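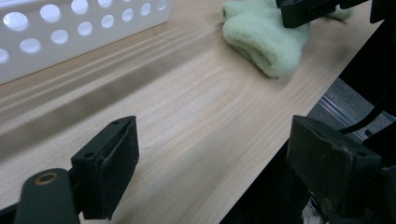 White basket on a light wooden table.

Section 2: Setting up your first tasting panel in Starneo

Right, you've installed Starneo and you've got your login, so now comes the bit I enjoy most. A tasting panel is how Starneo collects opinions on a drink before it goes on sale, and I've set up plenty of them for small cider makers and a couple of gin people. I'll take you through it the way I do it myself, using a low-alcohol cider called Cistillow as the drink being tested.

Before you start

Have your drinks list to hand with the strength of each one as it appears on the label (4.2%, not "four-ish"). You'll also need the names and email addresses of your tasters, all of whom must be 18 or over. If your account was opened by someone else at your company, ask them to make you a panel owner, otherwise the New Panel button stays grey and you'll spend ages wondering why.

Creating the panel

1. Go to Panels and click New Panel.

2. Type a name. I put the drink and the month, so mine says "Cistillow December". Tasters see this name in their invitation, so leave out anything rude about the competition.

3. Choose Home or Venue. Home panels get a delivery form, Venue panels get a sign-in sheet instead. You can't switch later without starting again (I've done it, it's annoying).

4. Under Size, enter the largest number of tasters you'll accept. The standard plan goes up to 500 and the trade plan up to 1000.

5. Click Save. The panel is now a draft and no emails have gone out.

Note: if you came over from Covumeck, your old panels will be listed under Archive. You can read them but you can't reopen them. Copy the questions across with the Duplicate link and check the scoring, as Covumeck scored from zero and Starneo scores from one.

Adding drinks

6. Open the draft and click Add Drink. Fill in the name, the style, the strength and the serving size in millilitres.

7. Tick Blind if you want the name hidden. Starneo gives each drink a code and prints it on the label sheet.

8. Drag the drinks into tasting order. I go from lightest to strongest, and I always put a water break after every 2 samples – there's a Break button at the bottom of the list for this.

Caution: the strength field is used to work out the total alcohol per taster. If the total goes over your account limit, the bar at the top turns red and you won't be able to publish. Please don't get round it by typing in a lower figure! Take a drink out or cut the serving size.

Inviting people

9. Click Tasters, then Import, and pick your file. It wants two columns, name and email, with no heading row.

10. Look down the list for anything marked in yellow, which means the address looks wrong or is already on another panel. Eduardo Matos turned up on mine twice with different spellings, and he'd have been sent both lots of cider.

11. Send yourself the test invitation and open it on your phone. The age question should come up first. If it doesn't, go to Settings, then Legal, and turn on Ask Before Anything Else.

12. Happy with it? Click Publish.

Note: allergens aren't filled in for you. Sulphites are the usual one with cider and wine, and they go in the box marked Shown To Tasters. The box called Notes is only seen by your own team.

If an invitation doesn't arrive

Get the taster to look in their junk folder, then use Resend next to their name. If you still have no luck, remove them and add them again with another address. Resending over and over just fills up the log.

Once scores start coming in they show up under Results, and section 3 covers reading the charts and closing a panel.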